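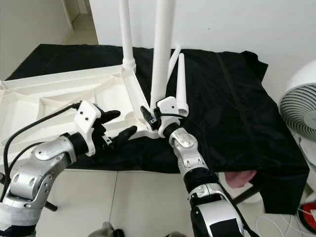 Hi Rosalía, the furniture loan project at Kerkmont has had a busy stretch since I last wrote, and I have more to tell you than usual, so get a coffee. The money you released in April went almost entirely to the plastic furniture, as we agreed. I know you had doubts about spending it there when the wooden benches are in such a sorry state, but the plastic stuff is what people ask for! It's light, and one person can get it into a hatchback. The trouble has always been the way it comes back to us, in bits, with half a set in one bag and half in another. Most of the work goes on underneath, with the base turned over so the ribs and all those little triangular pockets face up and the legs stand in the air. Dirt loves those pockets. I've started doing them with a bottle brush, and it's much quicker than the old way with a rag and a butter knife.

So, the numbers first, as I know you'll need them for your own report. Spending to date is $1,364, and of that $810 went to replacement legs and feet from Duteo. I'd budgeted less for the parts and more for shelving, but the shelving turned up secondhand from the Brollau people when they cleared out their stockroom, and they only wanted us to come and get it. I'd like to move what's left on the shelving line over to parts if you're okay with that. Just a yes by email would do.

Loans are up too. We've sent out 289 pieces since the project began, counting each stand or seat as one piece. The Nieto street party took a big chunk of those in one go, and they've already asked about next year (I said yes, I hope that was right).

Now for the part I'm most pleased with, the sorting. When I took over, all the poles lived in one tall bin, thick ones and thin ones and tapered ones together, and you had to try each one in the collar until something fit. Now each set is laid out on the black cloth before it's bagged. That cloth was the best few dollars I've spent on this whole thing. White parts show up on it beautifully, and a missing end cap is obvious right away. It also saves the plastic from getting scuffed on the bench.

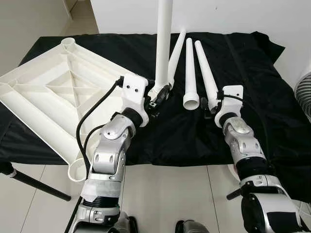 I do have to own up to a delay. I told you every set would be checked and tagged by now, and 12 are still waiting. Those are the older ones, and their sockets have worn loose enough that a leg will go in fine and then wobble when you lean on it. I don't want to lend those out. I tried a strip of tape around the end of the leg, which held for an afternoon at home and then gave up. Duteo sells a sleeve that might do the job, and I've ordered a small pack to try on two sets before I spend any more.

The bags are another headache. The mesh ones we bought rip at the drawstring as soon as a long pole pokes through, and I've been mending them with fishing line in the evenings. Canvas would last longer but costs a good bit more. I've asked the Kerkmont sewing group whether they'd run some up from old awnings, and they sounded keen, though they have a quilt show to get through first.

I've also written a one-page sheet for borrowers with a drawing of which leg goes in which corner. My first try was pretty bad. My sister followed it and ended up with the tapered legs pointing the wrong way, so the arrows are bigger now and I took out most of the words. I'll put a copy in with the receipts.

Next up is finishing the older sets, getting the tags on, and washing everything that came back from Nieto with grass stuck to it. After that I'd like to talk about the benches. I've had one look at the joints and they need more than glue, so it would help if you could come by and see them before I put a figure on it. Mornings are best for me, any time after nine.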